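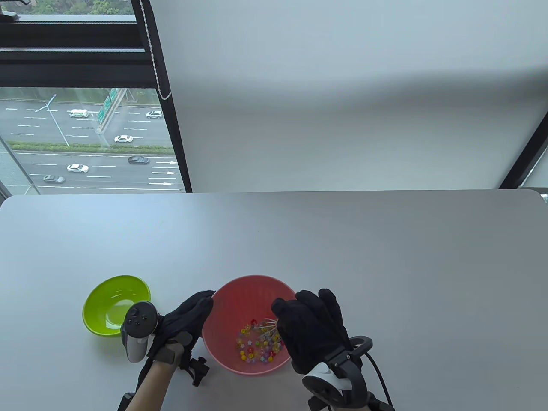 Flor Ccori writes that she had never held a paddle before she joined the Hendum winter sessions, and that by June she was steering a crew boat across the reservoir. She asks us to tell anyone who is hesitating that the first two evenings are the hardest and that the cold water matters less than one expects.

Call for participants: winter paddling programme and crew trial

Hendum Canoe and Paddling Club invites applications from adults who wish to take part in its winter training programme at the Zabala pool and on Drorka Reservoir. The programme is open to complete beginners and to paddlers returning after a break. Applications are also welcome from members of other clubs, provided that their own club has no objection.

The programme

Participants will train twice a week. The first session takes place in the pool and covers seating, basic strokes, support strokes and leaving a capsized boat safely. The second is held on the reservoir when conditions allow, and in the club gymnasium when they do not. The decision is made by the session leader on the day and is posted on the club notice page by midday. Participants are asked not to telephone the pool, as its staff do not hold this information.

Towards the end of the programme, those who wish to do so may take part in a crew trial over a course of 526 metres. The trial is used to select two mixed crews for the Pravbridge regatta, which is held in June. Taking part in the trial is voluntary and has no bearing on a participant's place in the ordinary sessions.

Who may apply

Applicants must be aged 18 or over on the first day of the programme and must be able to swim 50 metres in light clothing without stopping. A swimming check will be carried out at the first pool session. Anyone who does not pass may repeat it once, and the place will be held in the meantime.

No previous experience in a boat is required. Applicants with a medical condition which may affect their safety on the water should mention it on the application form. This will not in itself prevent them from taking part, but the club may ask for a short note from a doctor. The form is read only by the programme secretary and the session leaders.

Equipment and clothing

Boats, paddles, buoyancy aids and spray decks are provided. Participants should bring their own swimwear, a close-fitting long-sleeved top, a windproof jacket, and shoes that may get wet and will stay on in the water. Cotton trousers and wellington boots are not permitted on the reservoir. A small number of wetsuits may be borrowed; please state your height and usual clothing size on the form. Those who wear glasses should fit them with a retaining strap.

Boats used in the pool must be rinsed beforehand at the outside tap. Participants are expected to arrive in time to help with this and to stay until the boats are back on the racks.

Cost

The fee for the whole programme is £200, payable in two equal parts. Pool entry is included. Travel to the reservoir is not, although seats in the club minibus may be reserved for £5 per return journey. Members of the club pay half the programme fee. Fees are not refunded for missed sessions, but a session cancelled by the club will be offered again at a later date.

Regatta entry is charged separately and only to those selected.

How to apply

Application forms are available from the boathouse office and may be returned there by hand or by post. Please enclose the name and telephone number of a person to be contacted in an emergency. Forms without this information cannot be processed.

The closing date for applications is 20 Aug 2020. Places are given in order of receipt, and a waiting list will be kept. All applicants will receive a written reply, together with the session times and directions to the pool entrance used by the club, at the rear of the building beside the cycle stands.

Hendum Canoe and Paddling Club
Programme Secretary, The Boathouse, Hendum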